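The Left Hand

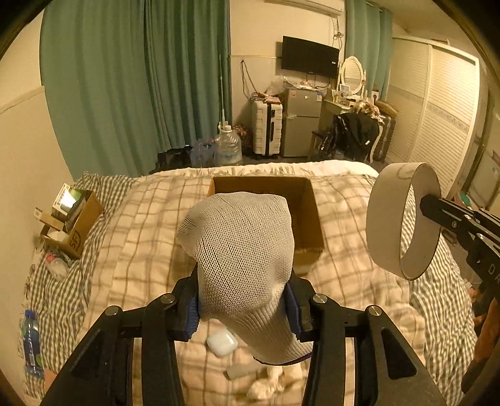 Callum Blackburn kept the service log for both hand tools in one spiral notebook, left hand in the front, right hand from the back. The two sets of entries had been approaching each other since February. The left hand was ahead by several pages.

The fault was in the left. On closing, one jaw arrived before the other. The difference was small, 2 millimeters at the tip, and on anything rigid it did not matter. On cloth it did. A soft item would shift toward the late jaw and the recorded opening would disagree with what the fingers were doing. Skokberg had sent back a batch with a one-line note: jaw position unreliable, left unit, please inspect.

He inspected. He unscrewed the linkage cover on a folded towel and put the screws in a saucer in the order they came out. The pivots were clean. He moved each arm by hand with the trigger rod disconnected and felt for play. The inner pivot had some. He wrote: inner pivot, play, slight. Then he crossed out slight, as he had no gauge for it.

The manual was a Nuttall manual, translated once and then, he suspected, translated again. Section 13 dealt with the linkage. It said to replace the bushing at 200 hours "or when the hand is tired." He had 304 hours on the left unit. He read the sentence several times to decide whose hand was meant.

There was a spare bushing in the kit, in a bag with a Skamano label. It went in dry. The manual said no grease, and the previous operator had used grease, according to the first page of the notebook, in handwriting that leaned backward and stopped after four entries. Callum had never met him. He knew that he overtightened screws, that he numbered his pages, and that he had once written "pads changed, better now" with no date and no measurement.

He refitted the rod and closed the jaws on nothing. They met in the middle. He opened them and closed them again, slowly, then at working speed. He set a steel rule across the tips and repeated it. The late jaw was no longer late.

The encoder had to be zeroed next. Jaws fully closed, hold, wait for the light, release. Jaws fully open, hold, wait for the light, release. The light came the first time and did not come the second. He reseated the connector and started over. On the third attempt it took both values and the reader showed a range that matched the label on the housing.

Then the pads. They were sound, but one had lifted at a corner, and he pressed it down and held it while the kettle boiled. He cleaned both with a damp cloth and let them air. He did the same on the right hand, which had nothing wrong with it. The schedule said to service them as a pair.

The last step was a trial on ordinary objects. He ran it the way he always did, hard things first and soft things after, and kept his eyes on the reader between closes. Soft items had been the complaint. The reader gave one number on closing and the same number while he held. He waited for it to drift. He counted to ten, then to ten again - the first count had been fast.

He wrote it up. September 17, 2024. Left unit. Inner bushing replaced. No grease. Encoder zeroed, third attempt. Pad pressed down, watch this. Right unit cleaned.

There was room at the bottom of the page. He thought about the man with the backward handwriting, who might have been in another city by now, or in the Sokow office answering mail. He turned to the front of the notebook and found the undated line. Beside it he wrote, small, in pencil: still the same pads.

Then he sent Skokberg a message saying the left unit was ready, and put the screws he had not needed back in their bag.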